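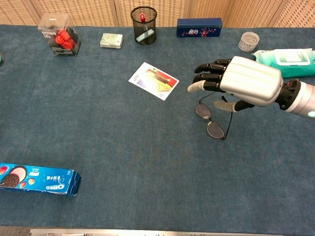
Demonstration gathering (robot learning)

Print this article | E-mail this article

Demonstration gathering – collecting recorded examples of a task so a learning system can copy it. Mostly used for grasping and tabletop work. One example is called an episode.

Method. Household items set out on a table, moved between episodes. A person steers the hand, joint positions and video are saved together. Thin or folding things, such as eyeglasses, need more episodes than boxes do. Carpeted tops are common – less sliding.

Known sets. Grondero, started by Poonam Rathore, has 1000 episodes over 165 objects. Koster is smaller, 581 episodes, all one-handed. Suvevon reuses part of Koster with new labels, wich makes comparing the two awkward.

Quality. Bad episodes get cut or marked. Sugeng Rahman argued for keeping failed grasps, marked as failures. Brorkora does this, about 275 so far. Labeling rules still differ from lab to lab.

See also: Teleoperation, Imitation learning, Grasp planning

Print | E-mail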